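About Skatusau Bible School

Print this page | E-mail this page

Skatusau is a non-denominational school of biblical languages and exegesis, taught by correspondence and at a residential centre in Tanui. Enrolment stands at 132 students. The full program runs four years part-time and leads to a diploma in New Testament Greek or Biblical Hebrew.

Instruction is inductive. Students parse the text before consulting any commentary, and first-year papers may cite only a lexicon, a concordance and a grammar. The first-year Greek list covers 1,000 words, selected by frequency. Doctrinal positions are examined in third year, after the epistles have been read in full.
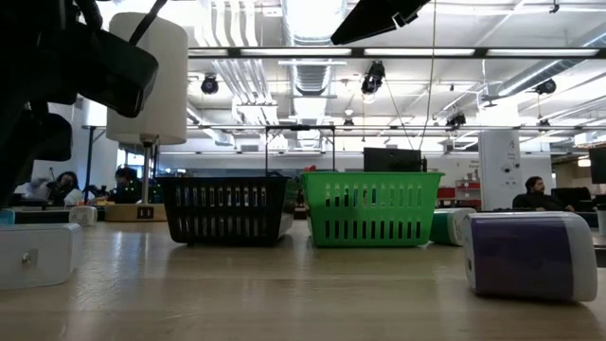
Second-year students move to extended passages, beginning with 1 John and then Mark. Hebrew students read Ruth and Jonah in the same term. The library holds about 4,000 volumes - mostly grammars and critical commentaries - and lends by post.

Heiðrún Bach is principal and teaches Hebrew. Min-kyu Han teaches Greek and supervises marking. Esben Toft is registrar. The residential week is held each February. Tutorials by telephone are on Thursday evenings at 7:30.

Comments

Hjalti G.: Is the Septuagint elective still offered? I can't find it in the program outline.

E. Toft: Yes, in fourth year. Second-year Greek is the prerequisite.

Utis: Finished the diploma by post. The marking was rigorous and the papers came back on time.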